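Ticket 335 - Cell 5, left arm stops mid-reach with cable fault
Opened by: Sofia Mota
Assigned to: Hélène Gosselin
Status: open

7/8/19
Hi Hélène, me again! The left arm quit on us this morning, same thing as last time. It reaches for the wire basket on the right wall, gets most of the way there, then the controller throws a joint torque fault and everything freezes. I cleared it and ran the Porneck pick routine over from the top, and it made it through up to 12 cycles before it tripped again (the right arm was fine the whole time).

My money's on the cable. There's a long loop hanging in front of the wrist, and I think it's getting pulled when the arm swings toward the corner.

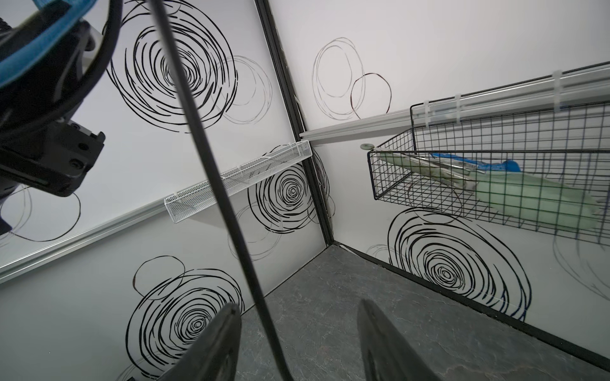 I did try slowing the reach down by half and that didn't help, it just faulted later in the move. Restarted the controller too, no change. What I haven't done is touch the strain relief, because Basham set that up back in October and I don't want to wreck the calibration!

For now I've locked the cell out and hung a tag on the switch. Could you come by with the shorter cable, and maybe 6 of those clips you used on the Fonden cell? I'm here all afternoon, just holler before you power anything up.

Sofia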